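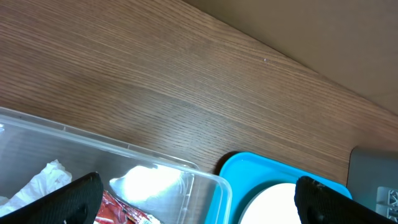

A brown wooden tabletop.

Search news and resources Enter keywords Go

Hillance opens registration for evening course on the Psalms

Hillance, an interchurch center for prayer and study, has opened registration for a new evening course on the Psalms. The course starts in November and is open to adults of any church or none. It will be held in the upper hall at Tarno House, with a second group meeting online.

The course is called "Morning, Noon and Night" and runs for five evenings. Each one takes a different kind of psalm: praise, complaint, thanksgiving, pilgrimage and the psalms of trust. Participants read the text aloud, hear a short talk and then spend time in silence before an open discussion. No knowledge of Hebrew is needed. A printed reader with two English translations side by side is included in the fee.

Khrystyna Kushnir, who wrote the course and will lead the Tarno House group, grew up hearing the Psalms chanted in church and came back to them as an adult.

"I knew the words before I knew what they meant," Kushnir said. "When my father was ill I started reading one every night. Some of them were angry, and I had never noticed that. I was relieved that a person could say those things to God and still be praying."

Kushnir first taught the material last spring as a short series for hospital chaplains. Over 100 people asked for the notes afterward, many of them from parishes with no study group of their own. The new course is longer and leaves more time for the laments, which drew the most questions.

The online group will be led by the Viser Fellowship, a lay community that has prayed the Psalms together each morning since it was founded. Its members will also record all of the readings, and the recordings will be free to download once the course is over.
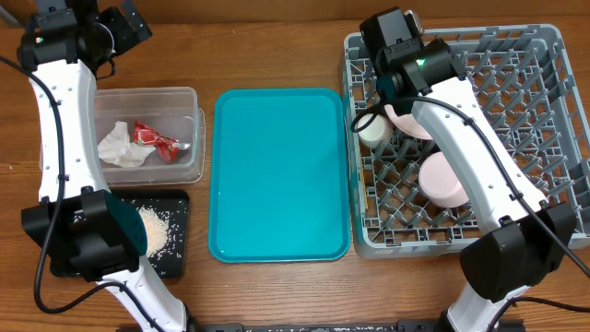

Fees and registration

The fee is $100 for either group. Reduced places are available on request and do not require an explanation. The Pylypenko Fund, which supports religious education for adults, has given a grant to cover the cost of the readers — 200 copies in the first printing. Readers left over will go to prison and hospital chapels.

Doors at Tarno House open at 6:30 p.m. and each session begins at 7. The upper hall can be reached by elevator from the side entrance. Large-print readers should be requested at the time of registration.

To register, or to ask for a reader on behalf of a chapel, contact the Hillance course office. Parishes that wish to send a group should register each person separately and give the parish name on the form.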